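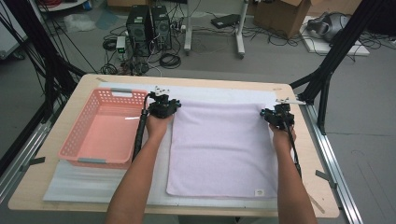
About Us

Hi, I'm Vittoria D'Amico, and I run Civau, a small Italian language school above a bakery (yes, you can smell the bread during class, and yes, everybody learns the word "cornetto" first). I teach most of the courses myself, and Dwynwen Ellis teaches the rest.

I grew up speaking Italian with my grandmother and English with everyone else, and I was pretty bad at both until I was eight or so. Then I spent years teaching in a big language center where we had 107 pages of grammar drills to get through every term. My students could fill in any blank you gave them, but they couldn't order lunch! So I quit, rented one room, put up a sign, and hoped.

Dwynwen was in my very first evening group. She'd grown up with Welsh, so she already knew how it feels to switch languages halfway through a sentence, and she was chatting away long before her verbs were in order. She now teaches our Stornau course, which is the one for complete beginners. If you've never said a word of Italian, you'll be with her.

Groups have 6 people at most. We tried bigger ones for a while and the shy students just went quiet, so back down we went. You get 3 months per level, one evening a week, plus a conversation hour you can drop into whenever you like. There's homework, but it's usually something like calling a classmate and arguing about soup.

Once you've got the basics down, you can move up to Flarano, my course for people who want to talk about the news, their jobs, their in-laws and so on. We read short stories in that one - slowly, with a lot of stopping to complain about the subjunctive.

New groups start in May. If you're not sure which level fits you, come by for a chat and I'll work it out with you (no test, just coffee). We're on the second floor of the Zanetti building, and the door sticks a little, so give it a good push.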